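Ticket: Troncoso plan set, stair and upper hall don't line up
Status: Resolved
Product: Akent plan viewer, home plan library
Opened by: plan customer
Handled by: Prarkholm plan support

Customer wrote:

Hi there! First off, we love this plan. We've been looking at the Troncoso for months and finally bought the full set in October, with the walkout basement option. The kitchen opening onto the screened porch is exactly what we wanted, and my mother is already picking curtains for the first-floor suite.

My problem is on the upper level. When I open the set in Akent and flip between the main floor and the upper floor, the stair jumps over by what looks like a full tread. The hall bath ends up sitting partly over the stair opening. On the PDF it all looks fine. I've tried closing the file, opening it again, and downloading a new copy. Same thing every time. Our builder wants to start pricing the framing, so I'd love to get this straight!

Support, first reply:

Congratulations on the Troncoso, it's such a fun house to build! Thanks for the clear write-up too, it saved us a step. Could you tell us which foundation sheet is loaded (it's in the list on the left, under Vullidska options) and whether the garage is set to side entry or front entry? Please also send the sheet scale shown in the bottom corner of the upper floor.

Customer wrote:

Foundation says walkout. Garage is side entry. Scale says custom on the upper floor and 1/4 inch on everything else, which seems odd now that I look at it. I never changed it, at least not on purpose.

Support, second reply:

Great catch, and that's very likely the whole thing. We loaded the same combination on our end (walkout, side entry) and got the same jump at the stair. With front entry it goes away. The side entry option stretches the main floor by 3 feet at the mudroom, and the upper floor sheet is trying to fit itself to the old outline, so it gets scaled up a tiny bit and everything drifts toward the back of the house.

The drawings themselves are right. Every written dimension on the upper floor matches the PDF, so your builder can price from the PDF today with no worries. 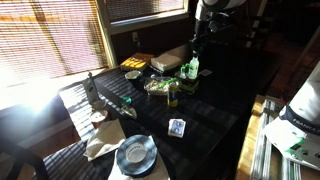
Does the bonus room over the garage need any changes with the side entry option?

The bonus room keeps its size and its windows. Only the door from the upper hall shifts, and the PDF already shows it in the new spot.

Steps to fix the viewer copy:

1. Open the upper floor sheet and unlock it.
2. Set the scale to 1/4 inch by hand.
3. Choose Align to stair, then click the bottom riser on the main floor and the same riser on the upper floor.
4. Lock the sheet again and save.
5. Flip between floors and look at the hall bath wall. It should land right on the wall of the pantry below.

Customer wrote:

It worked!! Took me 10 minutes, mostly because I clicked the top riser the first time and sent the bedrooms out over the patio. Did it again with the bottom one and the bath wall is right over the pantry. The linen closet makes sense now too. I thought it had no door.

Support, closing note:

So happy to hear it! The linen closet door was hidden under the stair rail in the shifted copy. We've sent the scale bug to the Akent folks with both test files attached. Until a corrected sheet is posted, any Troncoso set with side entry will need the steps above after a new download. Have a wonderful time with the build, and send us a note when the porch goes up!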